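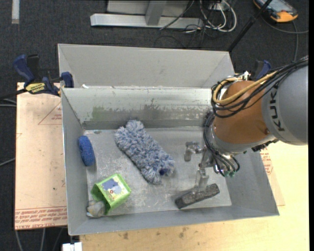

5th December

Well, the cleaning things are finally getting sorted out, and about time too! I've been moaning since July about the cupboard under the stairs (you open the door and the mop falls on you, every single time) and this afternoon I put the kettle on, put the radio on and got stuck in.

The fluffy duster is staying. I do love a microfibre duster, all that shaggy blue-grey and white, and it gets along the tops of the door frames where nothing else bothers to go. Tomás says it looks like something that ought to be fed. The bright blue sponge can stay as well, for the bath only, and if I catch anyone doing the plates with it there will be words. I've told Salvador twice.

What I can't decide about is the bottles. Three lots of Zalitz floor cleaner, all started, and a tin of Bastos polish with the lid stuck fast. I got it off in the end with the nutcrackers and there was a crust in the bottom, so out it went. I also found 32 clothes pegs in a carrier bag, after I'd bought new ones last month, typical me.

Henrique rang in the middle of it all wanting his stepladder back and I said yes yes, come and get it, it's only in my way. He stayed on the phone for 21 minutes (I could see the oven clock) telling me about his new boiler, an Altine, and how the man had to come back 2 days running. I wiped the shelf down with the phone under my chin and now my neck hurts.

Still to do: the top shelf, which is mostly shoe polish and dead batteries, and the hook for the dustpan. Tùng has a drill and said he'd pop round with it after work, so I must remember to get biscuits in. Need bin bags too, the big ones, and a new light bulb for the cupboard. I did the whole back corner by torch.

Soup for tea, and bed early I hope. My knees are killing me.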